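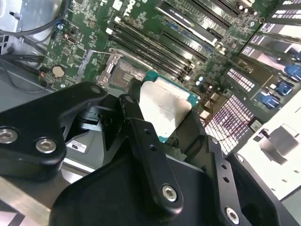 Brustis Tells Repair Shops to Hold Off on Robot Arms

Refurbisher says two-task trial does not support the claims being made for bench automation

POMINE, November - Brustis, which repairs and resells used office computers, today released the results of a trial of robot arms at its Pomine workshop. The company will not buy the machines this year and is advising the smaller shops it works with to wait as well.

The trial covered 2 jobs, seating a processor in its socket and sorting pulled memory by label. Both were picked by Kulkarni, the firm that supplied the arms, as the ones most likely to go well.

Over the length of the trial the arms were given 3,000 processor placements. In 420 of them a technician had to step in before the job was finished. Most of those stops came while the chip was being lined up over the socket, where a small error can bend contact pins and turn a good motherboard into scrap. Brustis does not regard that as a rate a paying shop can live with.

"A person with a few weeks of training does this and then closes the lever, fits the cooler, plugs in the fan and answers the phone," the company said in a statement. "We were shown one step out of that list. It was a hard step, and the arm often did it nicely. We still needed someone standing next to it."

Sorting memory went better. The arms worked through 2,000 modules with few stops, provided the labels were clean and the trays had been set out by hand beforehand. Setting out the trays took a technician longer than Brustis had planned for, and the company has asked that this time be included in any figures Kulkarni publishes.

Jobs involving loose cables were left out of the trial at the supplier's request. Brustis notes that cables are in every machine it opens.

The company is also skeptical of recent talk that the same kind of arm will soon be folding laundry and loading dishwashers at home. A desktop case has its parts in known places - a kitchen does not.

Brustis will run the processor test again when Kulkarni's next gripper is ready, using a mix of case models chosen by its own technicians. The full trial notes, including the stops, are available to repair shops on request from the Brustis office at Stumov Yard, Pomine.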